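Notebook, Tuesday, handheld collection

Started 9.40, stopped for the day at ten to four. Task is still the paper cup one: reach, close, lift, put down within a hand's width of where it started. 275 takes on the disk before this morning, target for the batch is 400. We will get there by the end of the week if the battery on the second handle behaves. Whether we should want to get there is another matter, see further down.

Settings unchanged from last time. Jaws fully open at the start of each take, slow approach, no talking near the rig while the clock is syncing. I recalibrated the jaw width after lunch and it had drifted again, not by much. Noted in the Tesimar sheet. Whoever picks up the handle next, please do it first thing as well and write the number down even if it looks fine.

The plan from Randavow says that variety will come "naturally" from having different people hold the tool. I don't believe it. I went through 70 of last week's takes with the sound off and I could not tell who was holding it. We all come in low from the front, we all stop at about the same place, we all settle the jaws either side before closing. It is a habit we taught each other on the first morning. A model trained on this will learn our habit very well and I'd expect it to fall over the moment someone puts the cup behind something.
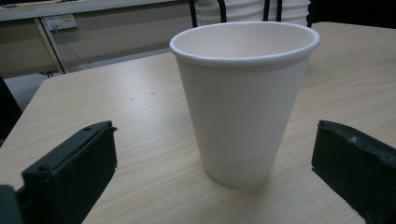
The other worry is light. We have been pleased with how even the room is, but even also means dull, and a white cup on a pale table in flat light gives very little edge to work with. The shadow at the base is hardly there. If the Nijs people are serious about running this in their canteen, with windows down one side, then most of what we have is from the wrong world. I asked for a lamp in September. Still no lamp. I am going to bring one from home and do a block with it low on the left, then another on the right, and log them as separate sets so they can be thrown out if they make things worse.

Same goes for the cup. Plain white, no print, empty every time. An empty paper cup forgives nearly any grip because there is nothing to spill and it weighs next to nothing. I'd like at least one block with dry rice in the bottom. The reply to this was that weight can be "handled later", and I have heard that before about friction, and about lids.

Rejected 23 takes today. Most for tracking loss near the end of the lift, a few because I nudged the cup with one finger before the other had reached it. I am in two minds about binning the nudges. They are honest mistakes and the recovery afterwards is probably worth more than another clean lift. For now they are in the folder called nudge_keep and not in the main set. Please don't tidy it.

Clornuvville test: they report that the version trained on the first half of our data does well. On what, though? I looked at the clips they sent and the table height matches ours and the cup starts in the middle in every one. I'd want to see it started near a corner, or with the chair pushed in, before I called it anything. Have written back asking for the failures as well as the good ones. No answer so far.

To do:
Lamp, both sides, separate sets.
Cup starts: use the dice for position, and stick to what the dice say.
Approach from the side and from above, at least one block each.
Ask whether anyone has looked at the wear on the jaw pads. If the grip face is changing over the batch then the early takes and the late ones are not the same tool.
Charge handle two overnight, take it off the charger in the morning and see what it reads at noon.

Disk copied at 4.15, checksums match.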